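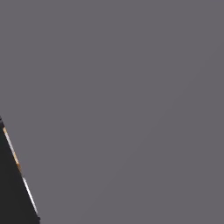

Wrist camera view in the simulator, attached by K. Moriarty

Ticket: wrist cam sees only gray, no parts
Project: Nallo (student sorting project)
Opened by: Kevin Moriarty
Assigned to: Hildegard Wunderlich
Status: Open

Kevin Moriarty
Wrist view is gray with the dark edge of the gripper in the lower left. No blocks, no bin. The policy still sends motion commands as if it had a target. I think the renderer is broken. Cillian says the same and wants to reinstall Kodeck on the lab machine.

Hildegard Wunderlich
Please don't reinstall anything yet. The gripper is being drawn, with a highlight along its edge, so I have trouble believing in a dead renderer. Gray is also what the floor looks like in our default world. Did the blocks load at all? Send the scene log and the camera pose.

Cillian Hayes
Log attached. It says 4 objects spawned, no errors. So they're in there.

Hildegard Wunderlich
It says the spawn call returned. I've seen that line with every object sitting under the floor. Where are they? Print the positions.

Kevin Moriarty
Positions look OK to me, all above the table height in the config. We also tried:
- restart of the simulator: same view
- older Grerkik plugin: same view
- lights turned up: gray got lighter, still nothing on it
- camera rotated 90 degrees about its own axis: gripper edge moved, rest still gray

Hildegard Wunderlich
Table height in the config is one thing. Is there a table in the world file you launched? I don't see a table edge in your attachment, which proves little by itself at that range, but check. And what units did the new block meshes come in?

Cillian Hayes
Millimeters, from Quinlan's export. Oluwaseun said the importer handles it.

Oluwaseun Akande
I said it should. I tested it on one mesh in June.

Hildegard Wunderlich
Then nobody has tested it on these. If it's off by 1,000 in either direction you'd either be inside a block or looking for a speck. Both could give you plain gray. Please do this before touching the policy code:
1. Launch with the stock cube only, no imported meshes.
2. Save the overhead view and the wrist view together.
3. Post the bounding box of each mesh after import.

Cillian Hayes
Stock cube shows up fine overhead. Wrist view still gray.

Hildegard Wunderlich
So scale may be a second problem, or no problem. Where is the arm in the overhead view?

Kevin Moriarty
Over to one side. The home pose is different from the one in the class handout. Malachy edited it for the demo, I think.

Hildegard Wunderlich
"I think" isn't a diff. Put the handout pose back, run it 3 times, and attach all the wrist views. I'm leaving this open. I still want the bounding boxes too.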